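제목: Re: [부고색인] 보난턴 부고철 전사 시 사망일과 게재일 처리
보낸 사람: Renato Cruzado
받는 사람: 부고색인 작업 목록

Aileen Enriquez 님이 2024년 8월 12일에 쓴 글:

> 보난턴(Bonanton) 장의사에서 넘겨받은 부고철을 전사하고 있습니다. 스캔본은 600dpi 회색조이고 글자를 읽는 데는 지장이 없습니다. 입력 규칙에서 걸리는 부분이 있어 문의드립니다.
>
> 첫째, 사망일이 본문에 없고 "지난 화장 예식에 와 주신 분들께 감사드린다"는 식의 문장만 있는 부고가 꽤 나옵니다. 이런 경우 게재일을 사망일 칸에 넣어도 되는지요. 지금은 비워 두고 있는데, 할타리(Haltari)에서 저장할 때마다 경고가 뜹니다.
>
> 둘째, 같은 고인의 부고가 두 번 실린 경우입니다. 34번 묶음에 Janssen이라는 성을 가진 고인이 나오는데, 첫 부고에는 나이가 81세, 장례 뒤에 실린 감사 인사에는 82세로 되어 있습니다. 유족 명단도 조금 다릅니다. 레코드를 하나로 합쳐야 하는지, 따로 두어야 하는지 모르겠습니다.
>
> 셋째, 결혼 전 성을 괄호에 넣은 부고와 "née"로 표기한 부고가 섞여 있습니다. 색인에서는 통일하는 것이 맞겠지요?
>
> 답을 주시면 34번 묶음부터 고쳐서 다시 올리겠습니다.
>
> Aileen

질문 순서대로 답합니다. 예전에 조스데일(Zosdale) 묘지 대장을 입력할 때 정한 규칙과 겹치는 부분이 많은데, 그때 문서에는 신문 부고가 빠져 있었으니 이번 답을 규칙집에 추가하겠습니다. 이견이 있으면 목록에 회신해 주십시오.

1. 사망일이 없는 부고

게재일을 사망일 칸에 넣지 마십시오. 두 날짜의 간격은 일정하지 않습니다. 조스데일 쪽 자료에서 묘비와 대조했을 때 이틀 차이인 것도 있었고, 유족이 멀리 사는 경우 한 달이 넘는 것도 있었습니다. 게재일은 게재일 칸에만 넣고, 사망일 칸에는 "미상"을 뜻하는 부호 U를 입력합니다. 빈칸과 U는 다릅니다. 빈칸은 아직 입력하지 않았다는 뜻이고, U는 원문을 확인했으나 기재가 없었다는 뜻입니다. 할타리의 경고는 빈칸일 때만 뜨므로 U를 넣으면 없어집니다.

부분적인 날짜는 아는 데까지만 적습니다. "12월에 별세"라고만 되어 있으면 월만 넣고 일은 U로 둡니다. 연도가 생략되어 있고 게재일이 1월 초라면 연도를 전년도로 추정하고 싶어지는데, 추정한 값은 본 칸에 넣지 말고 비고 칸에 "추정"을 붙여 적으십시오. 본 칸에는 원문에 있는 값만 들어갑니다.

"어젯밤", "지난 주일"과 같은 상대 표현도 마찬가지입니다. 원문 표현을 비고에 그대로 옮기고 계산한 날짜는 그 뒤에 적습니다. 주간지의 경우 원고 접수일과 게재일이 달라서 "어젯밤"이 어느 날의 전날인지 확정할 수 없습니다.

2. 중복 게재와 나이 불일치

레코드는 합치지 않습니다. 이 색인의 단위는 고인이 아니라 게재된 글입니다. 첫 부고와 감사 인사는 각각 한 레코드로 두고, 연결 칸에 상대 레코드 번호를 서로 적어 주십시오. 한쪽에만 적으면 검색 결과가 한 방향으로만 이어집니다.

나이는 각 글에 나온 대로 입력합니다. Janssen 건은 한쪽이 81, 다른 쪽이 82로 남는 것이 정상입니다. 생년월일이 적혀 있고 그것으로 계산한 나이가 본문과 다를 때도 본문 값을 고치지 말고 비고에 "계산 불일치"라고만 적으십시오. 향년을 세는 방식이 집안마다 다르고 조판 과정의 오식도 있어서, 우리가 어느 쪽이 맞는지 판정할 근거가 없습니다.

유족 명단은 글마다 새로 전사합니다. 앞 레코드에서 복사해 붙이면 빠진 이름이나 순서가 바뀐 것을 놓칩니다. 순서는 원문 순서를 유지해 주십시오. 이용자 중에는 배우자와 전 배우자 자녀의 배열 순서를 단서로 가족 관계를 추적하는 분들이 있습니다. "먼저 떠난 가족"으로 열거된 사람은 유족 칸에 넣지 말고 선망자 칸에 넣습니다. 두 칸이 뒤바뀐 레코드가 지난 검수에서 가장 많이 반려되었습니다.

3. 결혼 전 성

색인 칸은 통일하고 전사 칸은 통일하지 않습니다. 색인 칸의 형식은 "현재 성, 이름 [결혼 전 성]"이고 대괄호를 씁니다. 전사 칸에는 소괄호든 née든 인쇄된 그대로 둡니다. 소괄호 안이 애칭인지 결혼 전 성인지 분명하지 않은 경우가 있습니다. 부모 이름이 본문에 나오면 부친의 성과 비교해서 정하고, 비교할 대상이 없으면 색인 칸의 대괄호를 비운 채 비고에 원문을 옮깁니다.

재혼으로 성이 두 번 바뀐 경우에는 대괄호 안에 출생 시 성만 넣고, 중간의 성은 이성(異姓) 칸에 따로 입력하십시오. 세미콜론으로 구분합니다. 쉼표를 쓰면 내보내기 과정에서 칸이 밀립니다.

4. 질문에는 없었으나 함께 확인할 것

비고 칸의 길이 제한은 2000자입니다. 넘는 부분은 경고 없이 잘리니 긴 추도문을 비고에 넣지 마시고 전사 칸을 쓰십시오. 전사 칸에는 제한이 없습니다.

조의금 계좌, 유족의 전화번호와 번지까지 나온 주소는 전사 칸에서 [생략]으로 바꿉니다. 오래된 부고라도 예외를 두지 않습니다. 장례식장과 묘지 주소는 그대로 둡니다.

사인은 원문에 명시된 경우에만 입력합니다. "오랜 투병 끝에"는 사인이 아니므로 U입니다. 기부처로 특정 질환 관련 단체가 적혀 있어도 사인 칸에 옮기지 마십시오.
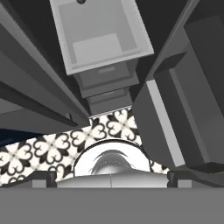 시뮬레이션 렌더링, 가운데 아래 흰색 둥근 물체

5. 재업로드 절차

34번 묶음은 고친 파일을 같은 이름으로 올리면 기존 레코드를 덮어씁니다. 다만 연결 칸이 채워진 레코드는 덮어쓰기에서 제외되므로, 연결 칸은 마지막 단계에서 입력하시는 편이 낫습니다. 이미 채우셨다면 먼저 비워서 한 번 올리고, 레코드 번호가 확정된 뒤에 다시 채워서 올리십시오. 올린 파일이 검색에 반영되기까지는 24시간이 걸립니다. 그 사이에 같은 묶음을 또 올리면 대기열의 맨 뒤로 갑니다.

문자 인코딩은 UTF-8, 줄바꿈은 LF입니다. 스프레드시트에서 바로 저장하면 날짜 칸의 형식이 바뀌는 일이 있으니 저장 전에 날짜 칸 전체를 텍스트로 지정해 주십시오. U가 들어간 칸은 텍스트로 남고 나머지만 날짜로 변환되어 정렬이 어긋난 파일이 이미 여러 번 들어왔습니다.

34번보다 앞선 묶음에서 사망일 칸에 게재일을 넣은 분이 계시면 고치지 말고 묶음 번호만 알려 주십시오. 두 칸의 값이 같은 레코드를 뽑아 제가 원문과 대조하겠습니다. 실제로 사망 당일에 실린 부고도 있을 수 있어 일괄 삭제는 하지 않습니다.

Aileen 님, Janssen 건의 감사 인사 쪽 스캔에서 오른쪽 단 아래 두 줄이 접힌 자국과 겹쳐 있습니다. 손자 이름 하나를 제가 읽지 못했습니다. 원본을 가지고 계시면 확인 후 회신 바랍니다. 읽을 수 없으면 [판독 불가]로 두시면 됩니다.

Renato Cruzado
부고색인 입력 규칙 담당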